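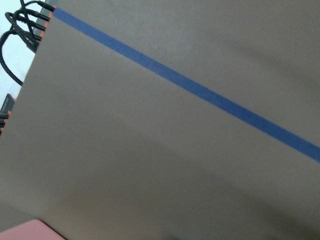
Blue painter's tape on a flat gray surface.

Stretching and Blocking Finished Needlepoint: Frequently Asked Questions

Posted September
By Afroza Gunawardena

These questions come in by mail and at the counter in Soltville. The answers apply to wool or cotton stitched on cotton mono canvas unless another fiber is named.

Why does my canvas come off the frame crooked?

Most needlepoint stitches cross the canvas in one direction. Each stitch pulls a little on the same diagonal, and the pull adds up across the piece. Continental stitch distorts more than basketweave. Half cross distorts less than continental but gives a thin back that wears poorly. A piece worked in the hand will lean more than one worked on stretcher bars.

How far out of square can a piece be and still be blocked?

A lean of one inch over a 12-inch side will usually come out in one session. Two inches may take two sessions, with full drying between them. Beyond that the canvas can be brought square but tends to creep back, and it should be mounted on a rigid board instead of being made into a pillow.

What do I need?

A board larger than the canvas on all sides, soft enough to take a tack and stiff enough not to bow. Rustproof tacks or stainless staples. A spray bottle. A T-square or a large drafting triangle. Low-tack tape for marking the outline if you prefer not to draw on the board. Plain steel tacks leave rust marks that do not wash out.

How do I test for color bleeding?

Press a damp white cloth against each dark color for 30 seconds, on the back. Check reds, navy and black first. Test any marker or paint on the canvas the same way, in a stitched area and in the margin. If color transfers, do not wet block. Pin the piece dry, hold a steam iron an inch above it, and accept a partial result.

How wet should the canvas be?

Damp through, not dripping. The sizing in the canvas has to soften or the threads will not move. Spray the back, roll the piece in a clean towel and leave it for 40 minutes. If the margin still feels stiff, spray again.

In what order do I tack?

Mark the finished rectangle on the board first. Place the canvas face down for flat stitches, face up for anything raised. Tack the center of the top edge, then the center of the bottom, then each side. Work outward from the centers toward the corners, keeping tacks an inch apart and in the unstitched margin. Check the corners with the square before the last row goes in. It is normal to pull out half the tacks and start over.

How long does it take to dry?

Leave it flat for at least two full days, longer in humid weather. Do not stand the board up, as water will settle toward the lower edge and can leave a line. Do not use a hair dryer. A piece taken up while the center is still cool to the touch will shift again.

Can silk or metallic thread be blocked?

Silk can be blocked if it passes the color test, but water may spot it. Metallics vary. The Wosen braids we stock have held up to damp blocking here. The flat Ziser ribbon curls, and we now block the background first and add the ribbon afterward.

Should I use starch or paste?

Only on the back, only on wool, and only when the piece has already relaxed once after blocking. Apply a thin coat of wheat paste with a flat brush while the canvas is tacked face down. Paste can attract insects in storage, so it is a last choice.

Do you block pieces for customers?

Yes. Bring the canvas with at least two inches of bare margin. Use order code 3186 on the mail-in form. We do not accept pieces with water-soluble marker on them.

Comments

Rekha Khurana
I block on ceiling tile covered with gingham. The checks give you the square for free - just line up the margin with a row. Mine has done about 80 canvases and the tacks still hold.

stitchbyday
Does the face down rule apply if there are only a few French knots in one corner?

Afroza Gunawardena
Face up in that case. Knots flatten under tension when they are against the board.

M. Upadhyay
Used the towel method on a belt canvas. It took a second spraying before the margin softened, but it is square now.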